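The left gripper had been closing late since February. Reijo Heiskanen noticed it before the software did. He'd squeeze, and the jaw would come in a beat behind his fingers, like someone answering a question over a bad phone line.

He told Lauri Laaksonen, who wrote it in the log and went on eating his sandwich.

"How late?"

"Late enough that I wait for it."

"The right one?"

"The right one's fine."

Lauri had set up the pair himself when Senmont sold them the kit. He knew the order of things. Jaw first, then the linkage, then the cube, and you didn't touch the cube unless you wanted to spend the evening on calibration. He told Reijo to do one more locker run so there would be something to compare with afterward.
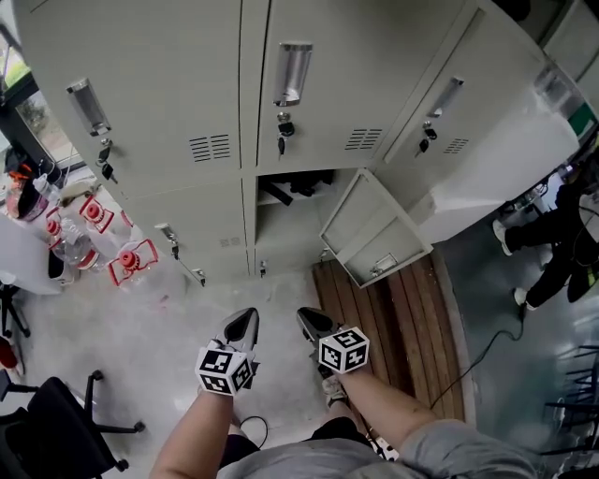

Reijo did the run. Reach, close, pull, let go. He did it 15 times and said "late" out loud each time he felt it. Lauri made a mark for each one. When they were done there were marks against all but 2.

They took the left gripper to the bench in the next room. Lauri backed out the screws and laid them on a paper towel in the order they came. The jaw was sound. The pivot behind it was packed with gray fluff and old grease.

"Sweater," Lauri said.

"I don't own a gray sweater."

"Hyvönen does."

Hyvönen worked the morning shift and was always cold. Reijo thought about saying something to him and decided he'd leave a roll of tape for his cuffs instead.

Lauri cleaned the pivot with a swab, put in one drop of oil, and worked the jaw open and shut until it stopped dragging. The return spring was tired too. He found a new one in the Adent drawer and fitted it on the third try. Then he checked the cube with a fingertip. It hadn't shifted.

"Try that."

Reijo squeezed. The jaw came in with his fingers.

"Again."

He squeezed again. Lauri held out his pen and Reijo took it with the gripper, turned it over, and gave it back.

The log already ran to 368 entries. Lauri added one more, wrote down the spring, and went to find the rest of his sandwich.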